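How to check a simulated kitchen result before you believe it

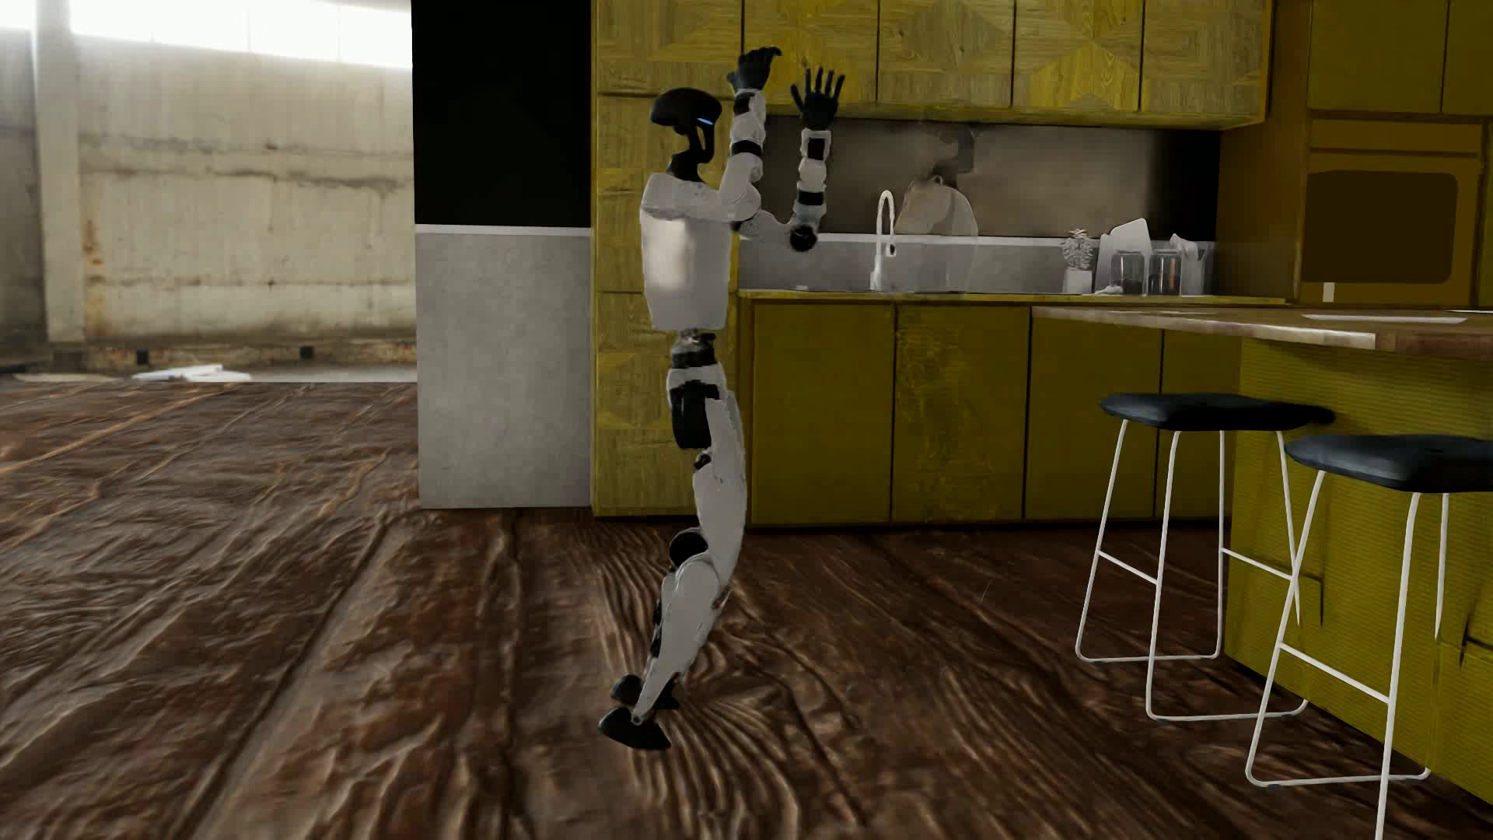 Simulated humanoid in the rendered kitchen, both arms raised, cabinets behind, island in front.

Every few weeks someone sends me a paper or a clip in which a humanoid does something useful in a rendered kitchen, with a success rate in the nineties printed underneath. I used to argue about these. Now I run the same set of checks on all of them, including our own, and most of the argument goes away. The steps below assume you have the policy weights, the scene files and a simulator that will run them. If the authors won't give you those, you can stop reading and treat the number as an advert.

We worked this out on the Brikar kitchen task, where the robot has to raise both hands to an upper cabinet door, open it and step back. Huiling Kang trained the policy and was good enough to let the rest of us pull it to pieces.

Step 1. Get the denominator

Find out how many episodes the rate was measured over and how many were thrown away. Our first figure came from 200 episodes. The log had 595. The rest had been dropped by a filter marked "bad init", which removed any run where the robot fell in the opening moments. Some of those starts really were broken, with a foot placed inside the floor. Plenty were ordinary falls. Turn the filter off, run again, and write down both figures.

Step 2. Separate looks from physics

A scene can have a beautifully grained wooden floor with ridges and shiny highlights while the robot walks on a perfectly flat plane. In ours, the relief is all in the surface image. The contact shape underneath is one flat box. That is a fair choice, but it means you can't claim the robot copes with uneven boards.

Open the collision view and go through the objects your task touches. For each one, note:

the visual mesh
the collision shape
the friction value, and who chose it
whether it can move at all

Horácio Macedo did this for the cabinet doors and found that all but one were fixed in place. The policy had only ever met the one door that opened. The plant and the jars on the counter had no collision shape, so a hand could sweep straight through them without the score changing. If your paper says "cluttered", fix this first.

Step 3. Change the surroundings and nothing else

Swap the textures. Make the cabinets grey, then white, and try a floor without any pattern. Keep the lighting, the camera and the starting pose as they were. If the policy doesn't use camera input, the score should stay put, and any change means something is leaking or your seeds aren't fixed. If it does use camera input, expect a drop and report how big it is.

Next, put the textures back and move the light. The Shi scene pack gives you a single window setting that is very bright along the top of the wall, and a vision policy can learn to steer by it. Shuzhen Cui's test is crude and I like it: turn the window off altogether. Ours started reaching for the wrong door.

Step 4. Move the starting position

Shift the robot sideways by 30 mm, then by 40 mm, and run the full set each time. Do the same forwards and backwards. These are small amounts. A person pushing a real robot into place on a real floor will miss by more than that. A policy that goes to pieces here has memorised a path, and calling it "reaching" is generous.

Do not average across the offsets. Give each its own row, or the bad ones will disappear into the good ones.

Step 5. Watch the failures

Pick failed episodes at random and play them at normal speed. Then pick the same number of successes and do likewise. I find the successes more upsetting. In ours, the fingers sometimes closed on nothing and the door opened because the back of the wrist had caught the edge. The success test only looked at the angle of the hinge, so it passed. Stojan Berisha has since added a rule that the fingers must be touching the door when it starts to move. The rate fell, and the new figure is the one I would quote.

Step 6. Look at the joint torques

Plot them against the limits in the motor data sheet. If the limits in the robot file are blank, the simulator will happily let a shoulder do whatever it is asked. Guangming Yuan found two arm joints with no limit set, both copied over from an older Gernetlow model. We put in sensible values and retrained, which cost us most of August.

What to write at the end

State the unfiltered rate, the offsets, the texture and lighting results, and the success test in plain words. Say whether anything was run on hardware. For our task the answer is still no. A trial in the Rikesdale lab is planned, and until it happens I wouldn't use the word "transfer" anywhere in the write-up, title included.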